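Looking After a Robot Arm
How a small machine gets set up, checked and fixed

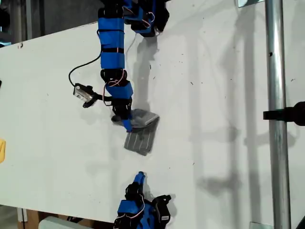

Why does a robot arm need looking after?
Its parts rub, pull and shake every time it moves. Screws work loose, wires bend back and forth, and finger tips get smooth. An arm that could pick up a sponge in the morning may drop it in the afternoon, and then someone has to find out what changed.

This page is about one small machine in the workshop at Drivell. It has blue and black parts, and it sits at a white table. Simin Khosravi takes care of it.

What is inside the arm?

Your arm bends because muscles pull on your bones. A robot arm like this one bends because of servos. A servo is a motor in a small case, with gears and a sensor that tells it how far it has turned. There is one at each joint. The stiff pieces between the joints are called links.

Wires run along the arm from one servo to the next. Some carry power. Others carry messages, such as "turn a little to the left" going out and "I have turned" coming back.

At the end of the arm is the gripper, which does the job of a hand. The arm also has a small camera fixed to its wrist, so the computer gets a close view of whatever the gripper is reaching for.

Setting it up

Before the arm can do any work, it has to know where it is. Simin turns the power off, moves each joint by hand to its starting place, and then turns the power on again. The computer saves those places. This is called calibration (say it: cal-uh-BRAY-shun).

If calibration is a tiny bit wrong at the top joint, the mistake gets bigger all the way down. The gripper can end up next to the thing it was meant to pick up.

The camera gets its own check. Simin puts a card with black and white squares on the table and the computer looks at it from different sides. The squares are all the same size, so the computer can work out exactly how the camera is tilted. The card came from a company called Kikon, and it has to stay flat. One with a bent corner is no good.

The daily check

Every day at 8:30, before anyone starts work, the same jobs get done:

Power off.
Wiggle each joint gently. It should feel firm.
Look along the wires for cuts, flat spots or pinched places.
Wipe the camera lens with a soft cloth.
Clean the finger tips.
Power on, and stand back while the arm moves to its starting place.

The wire check takes the longest. A wire needs enough slack to bend when the joint bends. With too much slack, it can catch on something. Black bands or clips hold wires close to a link so they don't swing around.

The day the elbow shook

Last October the arm started to shake. It was a small shake, the kind your hand makes when you hold a heavy book out in front of you. Hooman Babaei noticed it first. He thought the servo in the elbow was worn out, and he went to get a new one from the shelf.

Simin asked him to wait. She moved the arm slowly and listened. The shake only came when the elbow was almost straight, and it stopped when she held the wire still with one finger. The servo was fine. A plug had worked partway out of its socket, so the messages were getting through some of the time and getting lost the rest of the time.

She turned off the power, pushed the plug back in until it clicked, and added a new clip beside it. The repair was over before lunch. Finding the problem had taken most of the morning.

Hooman put the new servo back on the shelf. It was used in the spring, when a gear in the wrist really did lose a tooth.

Testing after a repair

A fixed arm doesn't go straight back to work. First it moves with nothing in the gripper. Then it gets something soft and light to pick up, because a soft thing won't break if it is squeezed too hard or dropped. The test is repeated up to 72 times. If the arm misses, Simin stops and looks at the calibration again.

She writes each repair in a notebook – the date, the joint, what was wrong and what she did. The elbow plug is repair number 225. When another joint starts to shake, she reads the old pages before she picks up a screwdriver.

Words to know

Servo: a motor that can turn to an exact place and stay there.
Link: a stiff part between two joints.
Gripper: the part that holds things.
Calibration: teaching a machine where its own parts are.
Slack: extra length in a wire or rope.

Something to try

Hold a pencil and close your eyes. Ask a friend to put a coin on the table and tell you which way to move until the pencil touches it. Now try again with one eye open. The second try is like having a camera on your wrist.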